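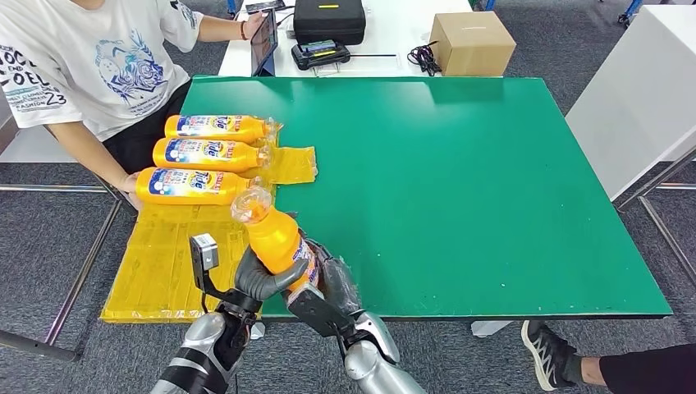

Category: Housekeeping and Laundry / Storage of Liquids

Lillia Guest House, Dulville
Monthly safety check, August

Marks used: OK = in order. FIX = must be repaired or changed. N/A = we do not have it.

1. Detergent is kept in the original bottle with the label on it. OK
Comment: We use Tide in the orange bottles. Please do not pour it in drinking bottles, also not for a short time.

2. Caps are closed when bottles are lying on the side. OK
Comment: I turned each cap by hand. Standing is still better for storage.

3. Bleach and acid cleaner are on different shelves. FIX
Comment: They were together again on the lower shelf in the washing room. I moved the acid cleaner to the cabinet near the door. The shelf needs a sign, in large letters.

4. Safety sheets are in the binder and can be read. FIX
Comment: The sheet for the Plureo descaler is missing, and the sheet for the floor polish has a water stain over the first aid part. I asked the supplier for both.

5. Dryer lint filters are clean. OK
Comment: Dryer 2 had more lint than I like. The filter must be cleaned after every load, not at the end of the shift.

6. Exhaust pipe behind the dryers is tight. FIX
Comment: The clamp on dryer 2 is loose and warm air comes out at the wall. Until the repair, this dryer is not to be used at night.

7. Floor drain is open and has its cover. OK

8. Eye wash bottle is in date and full. OK
Comment: It hangs now beside the sink. Before, it was behind the ironing board and one had to search for it.

9. Gloves in two sizes are available. FIX
Comment: Only size large is left. Small is ordered from Atinga, 100 pairs.

10. Fire extinguisher has pressure and a valid tag. OK
Comment: Tag number 174. The needle is in the green part.

11. Path to the back door is free. FIX
Comment: Two linen carts stood in the path at 7 a.m. I know the room is small, but the carts can wait in the corridor niche.

12. Gas heater room is ventilated. N/A
Comment: We have only electric heating since the renovation. I propose to take this point out of the form.

Result: five points to fix. Point 6 is the most urgent. The signed copy is in the office, in the blue folder.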